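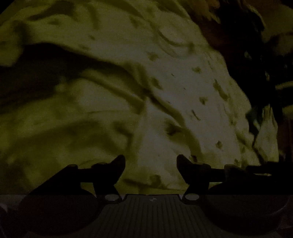 Should you throw away the outer leaves of a cabbage? Keep them unless they are slimy or rotten, and cook them first.

I have held this opinion since I was a kitchen helper in Kalotville, and most people I cook with don't share it. They bring a cabbage home, pull off three or four leaves until the head looks like the ones in a seed catalog, and drop what came off into the trash. Then they complain about the price of vegetables.

My view is that we have been trained to shop for cabbage with our eyes. A few dark specks on a leaf are enough to send a head back to the pile. Small specks can come from several causes, and in my kitchen most of them have made no difference to the soup. I cut out what I don't like and use the rest. A soft patch that smells bad is another matter, and I throw that out like anybody else.

The store has a part in this too. At the Movico near my house there used to be a bin beside the cabbages where shoppers could strip the heads before weighing them. I understand why people used it. Cabbage is sold by weight and they didn't want to pay for leaves they wouldn't eat. But the bin told everyone who walked past that those leaves were garbage. It was taken out in August, and I was glad to see it go. Katherine Cuervo, my neighbor, was annoyed and said she was now paying for trimmings. We argued over it on the stairs for a good while and neither of us moved.

She has one strong point, and I'll give it to her. Outer leaves are tougher. If you shred them into a raw slaw, you will chew for a long time and blame the cabbage. They also pick up dirt in the folds, so they need to be opened out and washed one at a time under running water. A quick rinse of the whole head does very little. If you have 12 minutes to get dinner on the table, I can see why you would skip them.

Given more time, they do things the pale inside leaves can't. They hold together in a long simmer. Conceição Godinho, who taught me to cook beans, lines the bottom of her pot with them so nothing catches, and then chops them up and stirs them in at the end. For stuffed cabbage I shave down the thick rib with a small knife, blanch the leaf, and roll it around rice and meat. The big ones make the best wrappers, and any that tear go under the rolls. Thirty minutes in the oven is too short for these. I give them closer to an hour and a half, covered - longer if the ribs are thick.

They also protect the head while you store it. I leave them on in the refrigerator and cut what I need from underneath. If the outside wilts a little, the inside is still crisp.

Salvador Tavares tells me this is old people's thinking and that a cabbage is cheap enough to waste a bit. Maybe so. I don't think a thing has to be expensive before you use all of it, and I don't care for the idea that food has to look smooth to be dinner. He has eaten my bean soup with the dark green leaves in it and asked for a second bowl, which I have mentioned to him more than once.

Buy the heavy head, spots and all. Trim it at home, at the sink, with a knife - and look at each leaf before you decide.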